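Why I sold half of my Motaung shares

I promised in January to write more often about my small portfolio, and then I wrote nothing for a long time. So let me start again with a decision that took me too long to make.

I bought Motaung when the company was still not known to many people. It was my first serious purchase, 40 shares, and I was proud of it like a child.

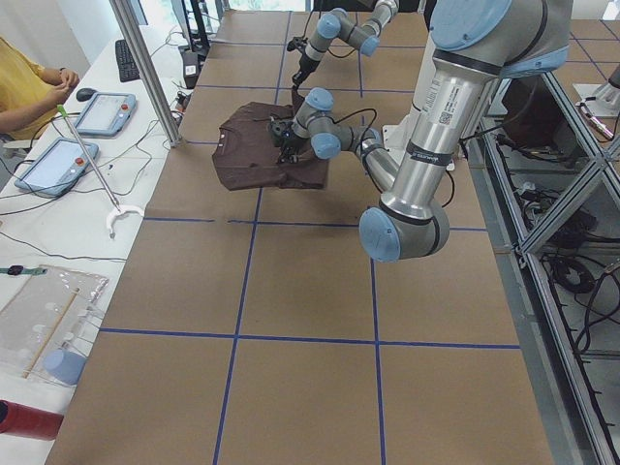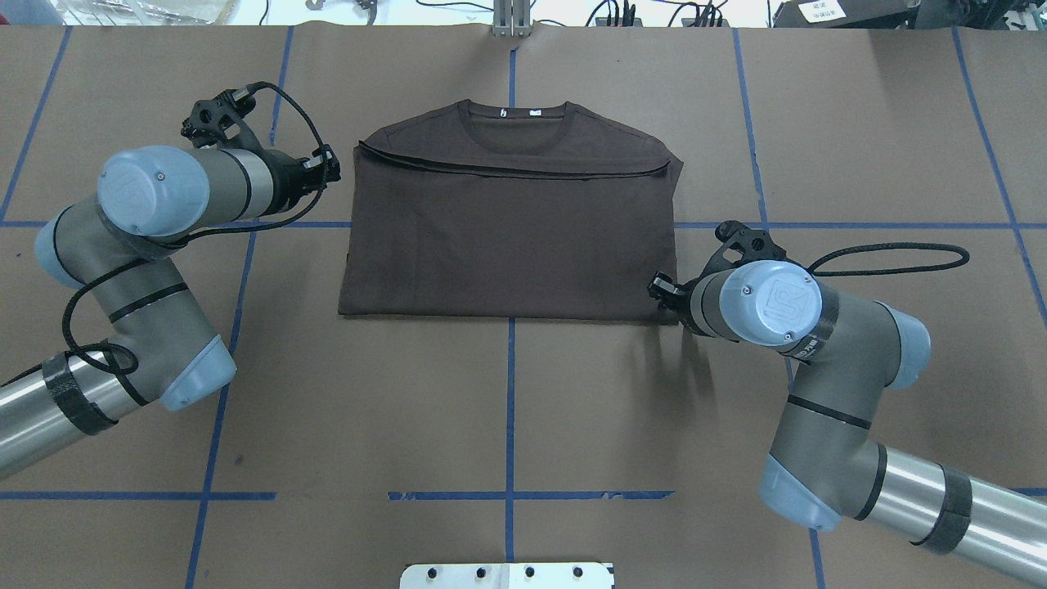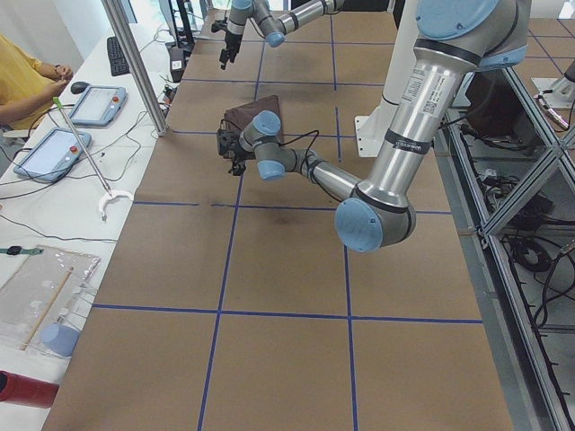
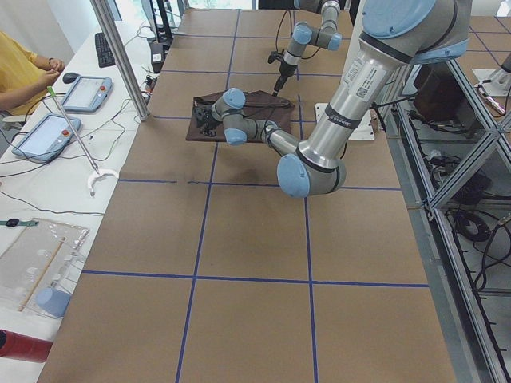 The price went up for a long time, and I did nothing. The position became bigger and bigger, until it was worth more than all my other holdings together. My friend Dewanti Yeoh looked at my spreadsheet one evening and asked me only one question: "Would you buy this much of it today?" I did not want to answer, so I made tea.

The problem is that I had no rule. I had rules for buying - I read the annual report, I look at the debt, I wait one week. But for selling I had only a feeling, and my feeling always said "later."

So I wrote a rule. No single company may be more than 22 percent of my portfolio. If it grows over this line, I sell enough to come back under it, and I check only twice a year. Perhaps the number is wrong. I chose it because I could sleep with it.

With Motaung, the rule meant selling half. After the fee and the money I put aside for tax, I had 2,300 dollars. Most of it went to a broad index fund. With a smaller part I bought Stalska, a slow and boring company that pays a dividend and does not appear in the news. I also looked at Perkum, but I could not understand from the report how they earn their money, so I left it alone.

The next morning Motaung opened higher, of course. I was angry until lunch. Then I closed the app and did not open it again for the rest of the month, and this was good for me.

I still have the other 20 shares. My next check is in July, and before that I want to read more about bond funds, where I am a complete beginner. If you know a book that explains duration with simple words, please write it in the comments.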